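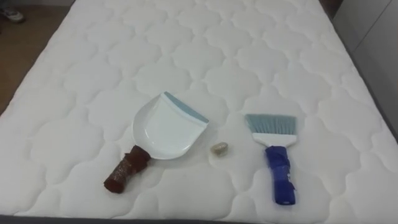 Kehrblech auf weißer Steppmatratze

Das erste Flat-Track-Training: so bereitest du dich und dein Motorrad vor
Freitag, 26. September 2025

Wer zum ersten Mal auf ein Sandoval fährt, schläft in der Nacht davor meistens schlecht, und das ist völlig in Ordnung, mir ging es in Flendau genauso! Ich habe damals bis spät in der Garage gestanden, dreimal die gleichen Schrauben nachgezogen und am nächsten Morgen trotzdem die Handschuhe zu Hause vergessen. Damit es bei dir etwas entspannter läuft, habe ich aufgeschrieben, wie ich es inzwischen mache.

Welches Motorrad?
Eine ausgediente Enduro reicht für den Anfang wunderbar. Meine hat rund 800 Euro gekostet und sah auch so aus, aber sie springt an, und im Oval fragt dich keiner nach dem Lack. Viel Leistung brauchst du nicht, im Gegenteil, mit einem sanften Motor lernst du viel schneller, was das Hinterrad gerade treibt.

Abbauen und sichern
Spiegel, Blinker, Kennzeichenhalter und Seitenständer kommen ab. Leg die Schrauben gleich in beschriftete Tütchen (ich schreibe auch die Schlüsselweite drauf, das spart im Winter viel Fluchen). Ob die Vorderradbremse bleiben darf, regelt jeder Veranstalter anders, also ruf vorher an. Ölablass- und Einfüllschraube sicherst du mit Draht. Und prüfe bitte den Reißleinenschalter am Lenker: Motor an, Leine ziehen, Motor muss sofort aus sein.

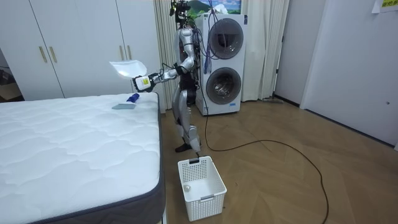 Dann die Reifen. Auf trockenem, festgefahrenem Boden greift ein flaches, dichtes Profil deutlich ruhiger als grobe Stollen. Beim Luftdruck fange ich mit dem Wert an, den der Reifenhersteller nennt, und taste mich nach jedem Turn in kleinen Schritten weiter. Schreib die Werte auf! Am Abend weißt du sonst nicht mehr, womit du angefangen hast.

Der Stahlschuh
Unter den linken Stiefel kommt die Stahlsohle, auf der du in der Kurve gleitest. Ich fahre seit Januar eine von Nolum und bin zufrieden, es gibt aber auch gute gebrauchte. Wichtig ist nur, dass sie stramm sitzt und beim Gehen nicht klappert. Zieh sie zu Hause ein paarmal an und aus, mit Handschuhen, denn im Fahrerlager wird es immer hektischer als gedacht.

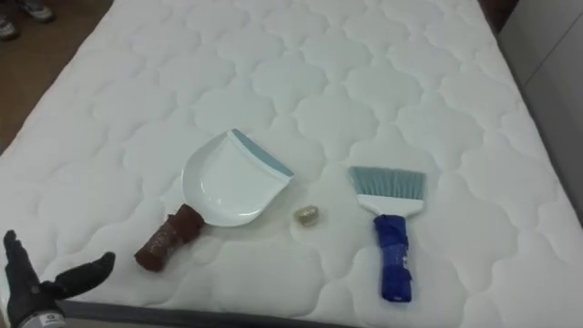

Und nun zum Fahren selbst. Jucélia Prado, bei der ich meinen ersten Kurs gemacht habe und die das Driften als Jugendliche in Bragança gelernt hat, lässt alle erst einmal ganz langsam Kreise fahren. Linker Fuß locker nach vorn, Knie leicht gebeugt, Fuß flach aufsetzen und kein Gewicht darauf. Der Oberkörper bleibt über dem Motorrad, der rechte Ellbogen geht nach oben, und der Blick wandert schon zum Kurvenausgang, während du noch einlenkst. Das fühlt sich die ersten Runden furchtbar steif an. Bleib dran, irgendwann rutscht das Hinterrad ein kleines Stückchen und du grinst unter dem Helm!

Dann erst wird es schneller. Gas zu vor der Kurve, einlenken, warten, und ganz weich wieder aufziehen. Wenn das Heck zu weit kommt, mach das Gas bitte nicht ruckartig zu, sonst richtet sich die Maschine schlagartig auf. Fahr lieber 3 kurze Turns mit Pause dazwischen als einen langen, bei dem am Ende die Unterarme streiken.
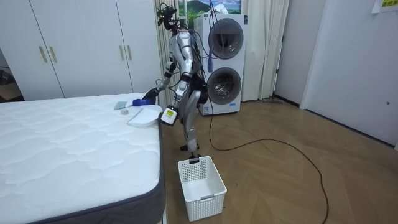
Humanoider Roboter am Fußende der Matratze

Nach dem Training
Luftfilter raus und auswaschen, auch wenn du müde bist. Kette abbürsten und fetten, Speichen durchklopfen, Stahlschuh auf Risse anschauen. Die Kombi hänge ich über Nacht offen auf. Wer mit dem Hochdruckreiniger arbeitet, hält bitte Abstand zu den Radlagern, ich habe da schon Lehrgeld bezahlt.

Zum Mitnehmen noch, weil ich immer danach gefragt werde: Trinkwasser, Ersatzhebel, Kabelbinder, Klebeband, eine zweite Brille und ein Klappstuhl.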